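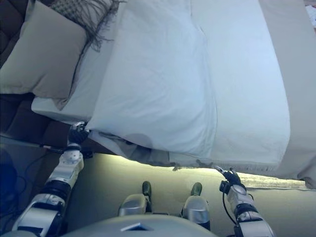

**Figure 3.** A bed during the pillow stage: white pillow in a plain case, beige pillow near the tufted headboard, grey fringed throw.

### 3.2 Order of work in bed-making

We coded 1,336 short episodes from 35 households, all recorded before September. Each episode was given one main item: sheet, duvet, pillow, throw or other. Episodes in which two items were handled at once were coded by the item moved furthest. Kieran Lynch coded the full set and a second coder repeated the work for 18 of the households.

Pillows took up more episodes than any other item. Most were short. People tended to deal with the duvet first, flatten it with one or two long strokes, and then return to the pillows several times. Small creases were often left alone. Throws were treated in two ways: folded across the foot of the bed, or left wherever they lay until the pillows were done. Figure 3 shows a bed with a throw lying partly behind the beige pillow and the lower end of the white pillow hanging over the front edge of the mattress. We coded any overhang of this kind as "unplaced", following the Hennessy scheme.

Valances and bed skirts were rarely touched and are left out of the counts. Headboards were noted only where they limited the space for pillows. The two coders disagreed mainly over the throw, and these cases are taken up in Section 4.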